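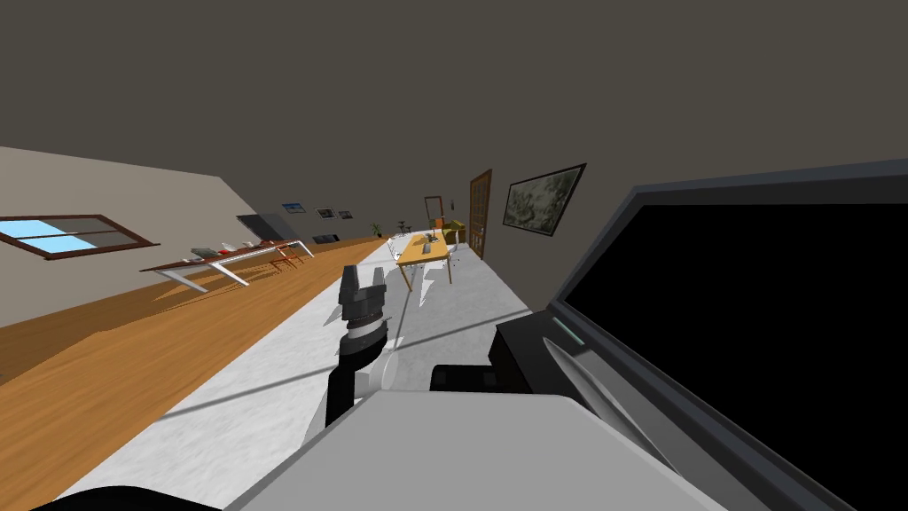 Trollstead, April 15, 2020

Speaker notes: Keeping minutes that people can use
Talk by Manaia Gilchrist for the Soruvell office staff

Notes are for me. Slides have headings only. If you are reading this afterwards on the web page, the gaps are where I talked to the room.

Opening

Say hello, say who I am. I took minutes for a housing association for 18 years and then trained other people to do it. I have written up a lot of bad meetings and a few good ones.

Ask for a show of hands: who has been handed the job of taking minutes with no warning? Wait for it. Then ask who has gone back and read minutes from a meeting they missed. Usually fewer hands.

Minutes are a record of what was decided, who is doing it and by when. Anything else has to earn its space.

Slide 2: Before the meeting

Get the agenda the day before. If there isn't one, write one from the last set of minutes and send it to the chair. Most chairs will say thank you and use it.

Type the headings into your document in advance. Put the names of the people expected at the top, and cross them off as they come in. Learn how to spell them. I once spelled Gualtiero D'Amico's surname three different ways in the same set of minutes, and he read them out at the next meeting. He was nice about it.

Sit where you can hear. Next to the chair is best, so you can ask a quick question without stopping everyone. A seat at the far end of a long table is the worst place, and it is the one that gets left for the minute taker. Move the chairs if you have to.

If papers are going up on a screen, ask for copies. You can't take notes and read small figures off a wall.

Slide 3: During the meeting

Don't write down everything. New minute takers try to get every word and they end up missing the decision, which often comes in half a sentence while people are already turning to the next page.

Listen for these:
"So we're agreed that..."
"Can you take that away?"
"Let's bring it back in May."
"I'll have a word with them."

The last one is an action. It doesn't sound like one, and the person who said it will have forgotten by lunch. Write it down with their name.

If you don't know what was decided, ask. Say: "What shall I put for that?" It is the most useful sentence I can give you today. Repeat it. Very often the chair doesn't know either, and the group has to go back and settle it.

(Pause here. Somebody normally has a story about this.)

Slide 4: The Rizzi example

Hand out the two sheets. Same meeting, same item, two write-ups. The item is whether to renew the Rizzi cleaning contract.

Sheet A is 600 words. It has who spoke first, who disagreed, a long bit on the state of the stairwell and a remark on the price of bin bags. The decision is in the second to last line.

Sheet B is 61 words. Give them two minutes to read it, then read it aloud:

"Members considered the renewal of the Rizzi contract. Concerns were raised about the stairwells and the cost of supplies. It was agreed to renew for one year, with a review at six months. Action: G. D'Amico to write to Rizzi with the new terms and to ask for a stairwell schedule before the next meeting."

Check the word count on Sheet B before printing, I have trimmed this version since last time.

Ask what has been lost between A and B. Take answers. Someone will say it's unfair to leave out who disagreed, and that is a fair point. If a person asks for their objection to be recorded, record it, with their name and one plain sentence. If they don't ask, "concerns were raised" will do.

Slide 5: Words to avoid

"It was felt that." Who felt it?
"Discussion ensued." Leave it out.
"As soon as possible." Put a date.
"The team will look into this." Put a name.
"Lively debate." Everyone knows what that means.

Keep to the past tense. Keep opinions out, including yours. If someone loses their temper, you write down what was decided.

Slide 6: After the meeting

Write them up the same day. I know people have other work. By the next morning your notes will have lost half their meaning — mine do, and I wrote them.

Send the draft to the chair and nobody else. Give the chair a deadline. Then send it to everyone, with the action list copied into the email itself. People open emails. They don't always open attachments.

The Fornel template is on the shared drive. Actions are in a table on the first page. You can change the colours if you like but please leave the table where it is.

Keep your rough notes until the minutes have been approved, then get rid of them. Check the local policy on this, it varies.

Slide 7: Exercise

Play the recorded meeting. Everyone takes notes by hand or on a laptop, their choice. Afterwards they get ten minutes to write it up and swap with a neighbour. The neighbour underlines every action. If there isn't a name and a date next to each one, it goes back.

There are four actions in the recording. Most people find three. The missing one is the chair saying she will "mention it to Finance".

Questions

Likely ones:

Can we just record the meeting? You can, if everyone agrees, but somebody still has to listen to it all and write it up, and that takes longer than the meeting did.

How long should minutes be? For a one-hour meeting I aim for two sides and no more than 800 words.

What if the chair changes what was decided? Corrections are fine. A different decision has to go back to the meeting.

Can I speak as well as take the minutes? Yes, but ask someone to note that item for you. I have tried doing both and I can't.

Leave the handouts by the door. Feedback forms to Manaia before the end of the week.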